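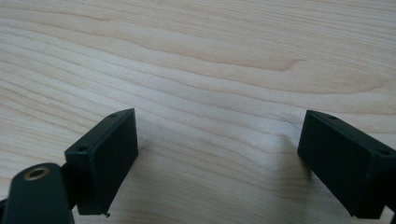
Wavy grain on the tabletop.

I've been trying to make my grandmother's cold cucumber soup for 2 summers now, and I think I finally have it. She got the recipe from a booklet the Brindus dairy handed out in 1927, and her copy has a big stain right over the part about the vinegar. So that part I had to guess! Six tries later - one of them truly awful - I landed on a tablespoon and a half, plus a pinch of sugar. 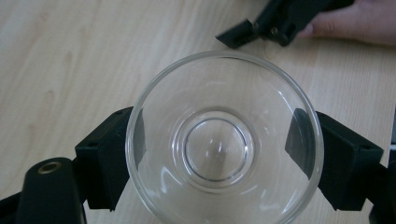
Can you use regular cucumbers in place of the little ones?
Sure, just peel them and scoop out the seeds first, or the soup goes watery by the next day.

I salt mine for an hour in a colander, then squeeze them hard in a towel. My arms hate it.

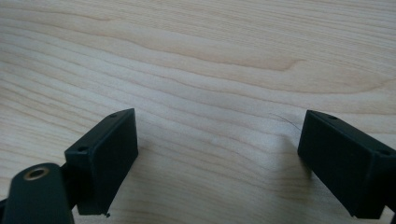
The yogurt matters more than I ever thought it would. I used to buy whatever was on sale at Stosberg, and it always came out thin and kind of sour. Now I get the full-fat stuff and leave it out for a bit so it stirs in smooth. Dill goes in last, lots of it, chopped on a board, please, if your table is pale wood like this one with all those pretty wavy lines. In August I'm trying it with mint.

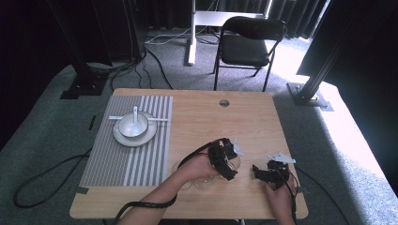
White bowl and spoon on the striped placemat.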